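Room Checker (two posts), Simulation Desk
Fendero, Housekeeping Robotics

Hours: part-time or full-time, days only
Reports to: Vaughan Grimshaw, Head of Floors
Closing: when we have found two people, or the end of September

We are looking for two people who have cleaned, made up, inspected or otherwise suffered other people's bedrooms for a living, and who would now like to do it sitting down.

Fendero runs housekeeping for hotels and serviced flats. Last year we began sending Walta, our two-fingered housekeeping robot, out with the morning teams. Walta picks things up off floors and puts them where they belong, or where it has been told they belong, which has caused some lively exchanges with guests. Before it is let loose on a new type of room, it practises in simulated ones. Those practice runs have to be watched and marked by someone who knows what a decent room looks like. Our engineers are clever and pleasant people. Several of them think a valance is a kind of curtain.

What has changed, and why there is a job

It would be silly to advertise this without saying what the robot has done to the work. When Walta arrived, the housekeeping teams were told it would take away the bending. It has taken away a fair bit of the bending. It has also brought in a new kind of standing about, in which a grown adult with years in the trade waits in a corridor for a machine to make up its mind about a sock. The staff rota now has a line on it for "attending". Everyone knows what it means and no one is keen on it.

What came out of the first few months was a long list of complaints, written mostly on the backs of linen sheets (the paper kind). Orhun Baysal, then a floor supervisor, typed up the list and sent it to the engineers, who replied that it was the most useful thing they had ever been sent. He was moved to the Simulation Desk the following Monday. He now has more recordings than he can get through, and that is where you come in.

The job

You will sit at a desk with two screens and watch Walta work its way round a simulated room. We call the viewer Uller. It is slow to open, and will ask whether you are sure. You say yes.

For each run you will:

Watch the recording through once without touching anything. This is harder than it sounds.

Mark the point at which you, as a room attendant, would have stepped in.

Write a line or two in ordinary English on what was wrong. "Went for the cloth before the floor was clear" is good. "Suboptimal" is not, and will be sent back.

Say whether the room itself is believable. If the furniture is somewhere no guest could get past it, tell us.

Send the worst ones to Orhun, who has a folder.

A full shift is 11 runs. Some are over quickly. Some feel like a wet bank holiday. We used to ask for more and found that by the end of the afternoon people were passing anything that didn't fall over.

From the Uller viewer:

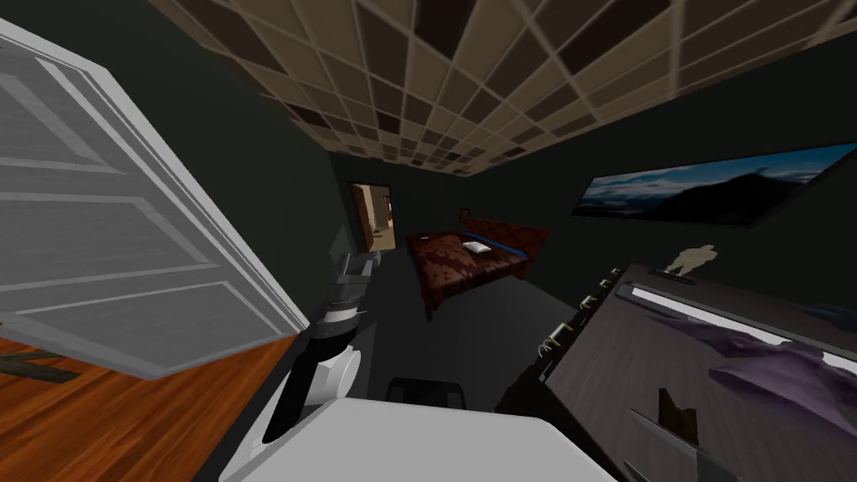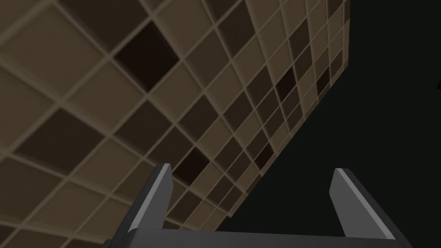
Most of your day will be spent deciding what a machine ought to care about, and the rooms are built to make that awkward. They are put together from a library of 600 furnishings, chosen by software with no shame, so you will meet colour schemes that would have had a guest on the phone to reception. You get used to it. In the bedroom view, with the arm up beside the open door, an attendant would want to know what the small dark thing on the wooden floor is, and whether the purple cloth on the dresser is there to be folded or left alone. The software has no opinion on either. You will need one, and you will need to put it in writing before lunch. The other view, with the open gripper and the brown and tan tiles, is the sort where our checkers tend to write "what is it after?" That is a perfectly acceptable note. We would sooner have an honest question than a confident guess, and the engineers have been asked to answer every one.

What you'll need

At least a couple of years in housekeeping, care work, holiday lets, hospital domestic work or anything similar. Running a large household with children in it will be considered on its merits.

An eye for a room. You know when something is off before you know what it is.

The nerve to tell someone with a doctorate that they have put the pillow in a stupid place.

Basic computer skills. If you can fill in an online form and find it again afterwards, you are ahead of some of us.

You do not need to know anything about robots. We will teach you the handful of words that matter. The rest you will pick up from the swearing.

What you won't be doing

You won't be timing your old colleagues. This was the first question the floor teams asked when the desk was set up, and it was a fair one. Recordings at the desk come from simulated rooms only. Nothing you mark goes anywhere near a person's appraisal, and that is written into the contract – clause and all – at the insistence of people who have worked in hotels before.

You also won't be training your replacement, or not knowingly. We can't promise what any of our jobs will look like in a few years, Vaughan's included. What we can say is that attendants who move to the desk keep their grade and their length of service, and can go back to the floors if they miss it. One has. She said the chairs were bad. We have bought new chairs.

Pay and conditions

Floor supervisor rate, with paid breaks. No weekends, no split shifts, no lifting. Eyesight tests are paid for. There is a kitchen with a coffee machine called Choi, a failed side project of the engineering team, which needs a firm hand and should not be left alone with milk. Tea is made with a kettle, by people, and is fine.

The desk is upstairs and there is a lift. If you need different hours, a different screen or a quieter corner, say so when you apply and we will sort it out before you start.

How to apply

Please don't send a covering letter about your passion for innovation. Send us a page on the worst room you ever walked into, what you did first and what you left until last. Spelling doesn't matter. Add your work history on a separate sheet, with the name of someone who has seen you work and would speak up for you.

If we like your page, you will be asked in for a paid morning at the desk, starting at half past nine. You will mark a few runs next to Orhun, who will try not to look at your screen and will fail. Vaughan will then show you round the floors, where you are free to ask the attendants what they really think of Walta. He will wait in the corridor while you do.

Applications to the Simulation Desk, Fendero, by post or through the form on our jobs page. Current floor staff can hand theirs to any supervisor in a sealed envelope.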